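About Bakilana

Bakilana supplies small-space kitchen storage and table goods to rental units, student residences and staff kitchens. The business was started by Nassoro Lyimo and Noreen Ghumman and operates from Unit 3, 123 Caron Road. The present product list dates from 1 July 2018.

What we supply

Stock falls under four headings: wall storage (wire baskets, rails and hooks), counter storage (plastic mesh baskets, metal stands), tableware (bowls, stemware) and textiles (cloths and towels). Items are sold singly or as a fitted set. The standard set is named Mosa and is intended for a kitchen wall with no upper cupboards. The larger set, Drondness, adds a second rail and a deeper basket.

Furniture, appliances and plumbing fixtures are outside our range.

How sets are planned

The customer sends wall dimensions, the wall type and a list of what has to be stored. Noreen Ghumman prepares the layout. Bowls are assigned to a wall basket where the wall allows it, which leaves the counter free for food preparation. Utensils and anything with a loop go on the rail. Cloths are stored folded in a counter basket. Stemware is stored upside down.

Layouts are returned as a one-page drawing with fixing heights marked. One revision is included in the price. Colour is chosen at this stage and cannot be changed once the order is packed.
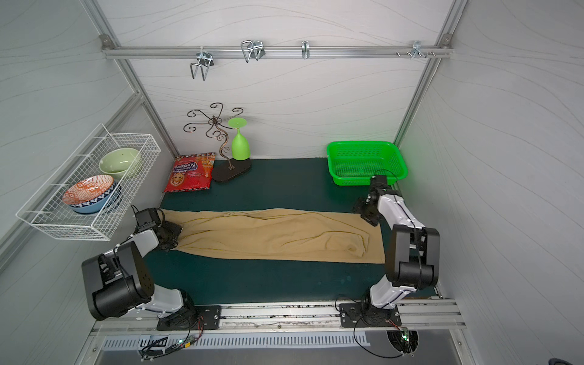
Hooks are supplied in single, double and multi-pronged patterns and may be mixed on one rail. Replacement hooks and brackets can be ordered separately under part number 1507. Please state the rail length when ordering.

Fixing and care

Installation is by the customer or the building's own trades. Fasteners for drywall and masonry are listed on the drawing but not supplied. Wire baskets should be wiped with a damp cloth and dried. Abrasive pads will mark the coating.

Orders and returns

The minimum trade order is $100. Unused items may be returned in their original packing. Stocktaking takes place in February, and orders received during that period are shipped when it is finished. Trade accounts are handled by Nassoro Lyimo.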